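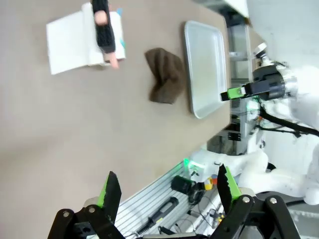 Troels Bach wrote back on the last report that he could follow the money but not the cloths, and could we please spend less space on the budget and more on what people do at the folding table. Fair enough! So this one is nearly all folding table.

Renerside linen and tray project, progress to December

Where we are
The pack room is running two sessions a day now, and we've put together 588 tray sets against the 548 we promised you for this stage. I'm really pleased with that, and more pleased with how they look when they come off the table. A set, for anyone new to these reports, is a shallow metal tray, a white cloth folded flat and a coloured towel, all bagged together and sent on to the Evutach respite cottages.

The folding
White cloths get laid on the bare tabletop, folded to a flat rectangle and pressed down by hand, working from the middle out to the edges. We tried a folding board for a while and gave it up - it was slower, and the creases ended up in odd places. Fingerless gloves have become the favourite on cool mornings (you keep your fingertips, and you need them for finding the corner of a thin cloth).

The brown towels are another matter. They're soft and fuzzy and they hold on to whatever shape they were dropped in, so a bunched one takes a good shake before it'll lie straight. We've moved to rolling them, and the rolls sit snugly along the long side of the tray. Our old square fold kept popping up over the rim and catching on the bag.

The trays
We settled on the light grey ones with rounded corners. The Doltach samples were handsome but too deep, and the cloth slid down to one end whenever a crate was tipped. The shallow tray keeps everything in view, and the raised rim is just high enough to hold a roll in place.

Spending
Bergmann held their price on cloths, so we're a little under on linen. Bagging went over by a small amount after we switched to a heavier grade. I've left the two lines separate in the attached sheet so you can see both.

Still to sort out
Towel colours. The cottages love the dark brown, but lint shows up on it terribly, and I'd like to trial a lighter shade on the next 20 sets before we reorder. We also need a proper home for unfolded stock, as it tends to creep onto the working end of the table by mid-afternoon.

Next report will cover the lighter towels and the first colour feedback from the cottages. If you'd like to come and fold a few yourself, the 10 a.m. session is the lively one and there's always room at the table.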